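07/06/2018
String bed notebook, Zistside bench

Restring tolerance work for the Clivuvton team cup, continued from the previous page.

Rackets in from the women's squad this morning. All to be strung on the Fliltum machine, constant pull, two-piece, four knots. Sibusiso mounted, I pulled, Yuxi logged. Reference tension as agreed with Elmarie Khumalo, who looks after equipment for the captain. She wants every frame within one pound of the card value when the player picks it up, and she does not care what the machine says on the day.

Calibration first. Spring gauge on the gripper, 10 pulls at the squad setting. Readings sat slightly high for the first few and then settled. Yuxi thinks the tension head needs a longer warm-up than the manual gives. Agreed to run it for 30 minutes before the first racket and repeat the gauge check after lunch. The afternoon check was steady, no drift worth recording.

Mains went in without trouble. On the crosses we had one clamp slip, racket three in the batch, at the throat end. Cut out and restarted with fresh string. Clamp faces cleaned with alcohol, old residue in the teeth. Bheki Oosthuizen to add clamp cleaning to the start-of-day sheet, currently it is only on the weekly one.

Bed stiffness by the frequency method: tap, record, read the peak. Spread across the batch is tighter than the last set we did for Msimang. Most of the gain is probably from waiting the same interval after the final knot before tapping. Previously we tapped whenever somebody was free. The interval now is 10 minutes, by timer.

Relaxation test is still open. One polyester sample and one multifilament, both held at fixed length on the bar with a load of 300 N at start. The polyester dropped nearly 10 percent in the first 30 minutes and then flattened. Multifilament lost less and lost it more slowly. I would not read much into a single sample of each. Repeat with 3 per string type, same reel, before anything goes to Elmarie.

Araba Osei asked whether pre-stretch should be used for the doubles pair. My view is no for the polyester — it goes dead sooner and the players complain of it by the second set. For the multifilament there may be a case. She will ask the pair directly and send back whatever they say, including which balls they have been hitting with, as last time we were comparing feel across two different felts.

Grommets: two frames have cracked strips at the head. Replacement strips on order. Until they arrive, tubing in the worst holes, marked on the card so that the next person does not go looking for the cause of a dull reading.

Temperature in the bag store is not logged and ought to be. Sibusiso has a spare recorder and will put it in the store tonight. If the readings move much overnight, the tension loss figures need a correction column — leave space for one in the sheet.

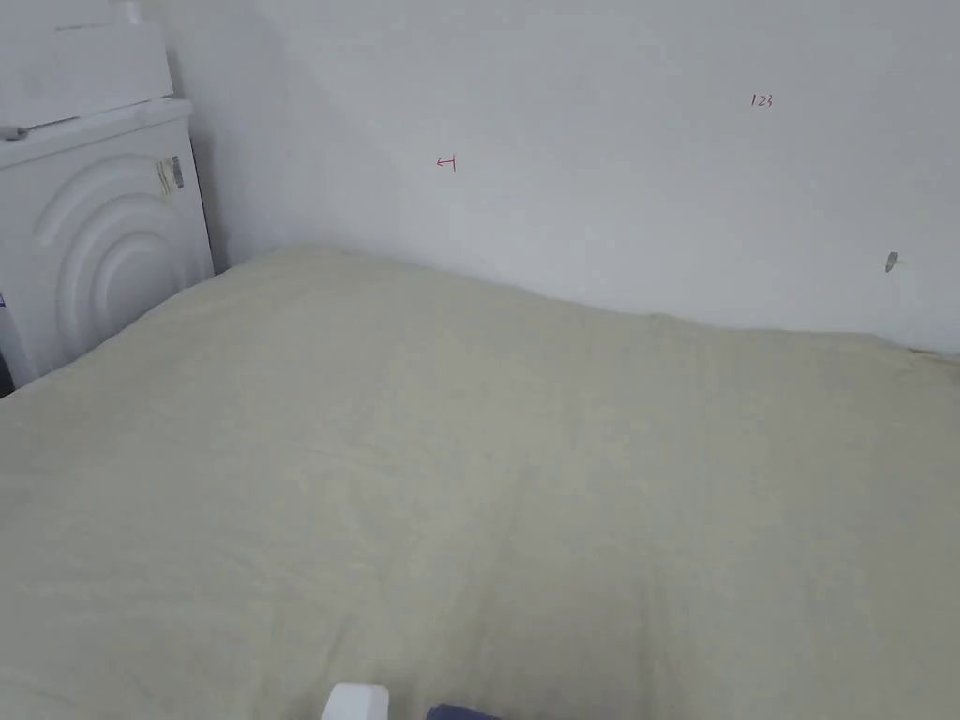 Next session: gauge check, repeat relaxation runs, then the remaining doubles frames. Bheki has the reel numbers. Cards for finished rackets are in the top tray, unsigned ones underneath.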